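Gap or no gap between a table and the wall?

Posted by Quentin Tessier

My wife and I have been having the same conversation since Monday, so I'm handing it to strangers. We have a pale table shoved up against a pale wall. She says it looks finished. I say it looks like a dentist's waiting room before the magazines arrive. Do I pull it out a little, paint the wall, or learn to love beige?

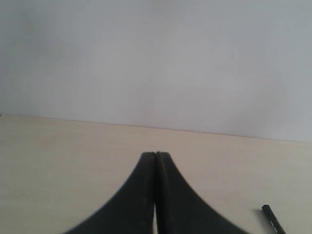
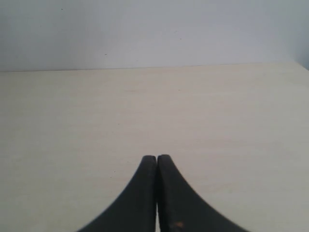 2 replies

Gareth Mellor
Paint first, then argue about the gap. A light top against a light gray-white wall is always going to look like it's hiding from somebody. I did mine in Fasine dark green, $69 for the can, and the table finally looks like furniture. My brother-in-law says it looks like a pool hall. He was not asked.

As for the gap, leave a finger's width. Flush is lovely until a pen goes down the back, and then you own a pen you can't reach. If anyone leans on the table it will also rub a line on the wall, and you'll be painting again anyway. Stick two felt pads on the back edge and stop thinking about it.

If you don't want to paint, hang something wide and low. One tiny print in the middle will make it worse. Ask me how I know.

Edvin Hovland
your wife is right

Related topics
Felt pads that don't fall off (23 replies)
Is my wall gray or lavender?
Sundqvist table wobbles on one corner only
Getting a pen out from behind a built-in (130 replies)
Cream, ivory, beige: is there a difference?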